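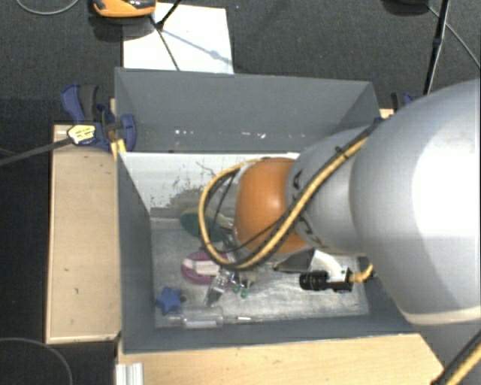 From: Lies Groen
To: cell-planning list
Subject: Re: next year's spares

Vernon Nguyen wrote:
> Do we need both gripper sets from Ullex, or can one wait until July?
> I have to send the totals up by 4 pm.

Vernon,

Order one set now and put the other down for July. I would spend the difference on cable - 3 spare bundles at least, as Soseo are slow to deliver. Please also add 200 for bin liners and 2 more bar clamps. Lucie has the part numbers.

Lies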